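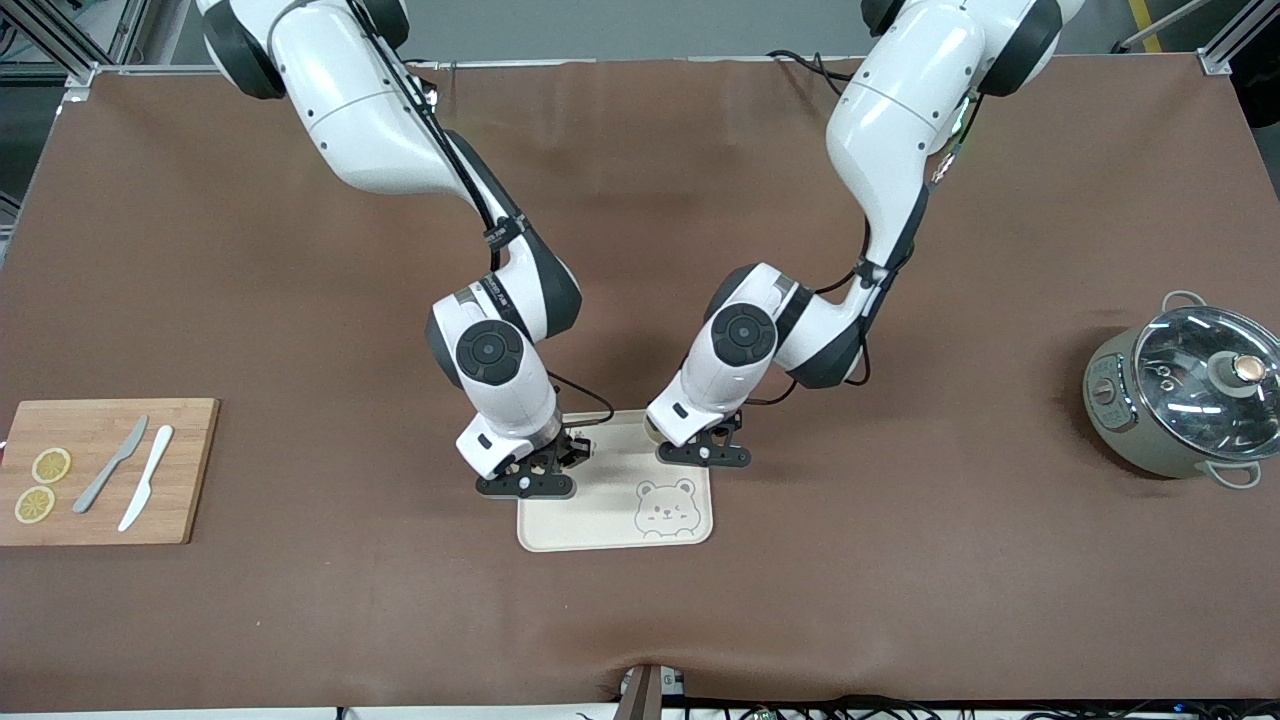
Wie kommt die Musik aus dem Internet ins Ohr?

Vielleicht kennst du das: Du sitzt hinten im Auto, jemand tippt vorne kurz auf das Handy, und schon singt deine Lieblingsband. Früher musste man dafür eine Kassette oder eine CD dabeihaben (frag ruhig mal deine Großeltern, die erzählen bestimmt gern davon!). Heute wird Musik meistens gestreamt. Das Wort kommt aus dem Englischen, „stream“ heißt Strom oder Bach, und das passt richtig gut, denn das Lied fließt Stück für Stück zu dir.

Das Lied liegt nämlich auf einem großen Computer, der oft sehr weit weg steht. So einen Computer nennt man Server. Wenn du auf Abspielen drückst, schickt dein Gerät eine kleine Bitte dorthin, und der Server zerlegt das Lied in viele winzige Päckchen. Die sausen durch Kabel und zum Schluss oft durch die Luft bis zu dir, und dein Gerät setzt sie wieder in der richtigen Reihenfolge zusammen. Meistens hat es schon ein paar Päckchen Vorrat gesammelt, bevor du sie hörst. Diesen Vorrat nennt man Puffer.

Deshalb spielt die Musik oft noch ein Weilchen weiter, wenn ihr in einen Tunnel fahrt. Ist der Tunnel aber sehr lang, dann ist der Vorrat irgendwann aufgebraucht, und es wird still, mitten im schönsten Refrain. 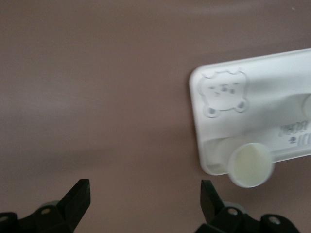
Žofie Sýkora hat uns dazu geschrieben, dass bei ihr die Lieder sogar im Flugzeug laufen, ganz ohne Internet, und sie wollte wissen, wie das gehen kann. Eine prima Frage, liebe Žofie! Bei vielen Musikdiensten darf man Lieder vorher herunterladen, wenn man ein Abo hat. Dann liegen alle Päckchen schon fertig auf dem Gerät und warten. Das braucht allerdings Speicherplatz: Eine Sammlung mit 80 Liedern kann, je nach Klangqualität, gut und gerne 400 Megabyte groß sein.

Probier es doch einmal mit deinen Eltern aus: Sucht euch 3 Lieder aus, ladet sie herunter und schaltet dann den Flugmodus ein. Und während ihr zuhört, könnt ihr ja überlegen, welches Lied als Nächstes auf die Liste soll.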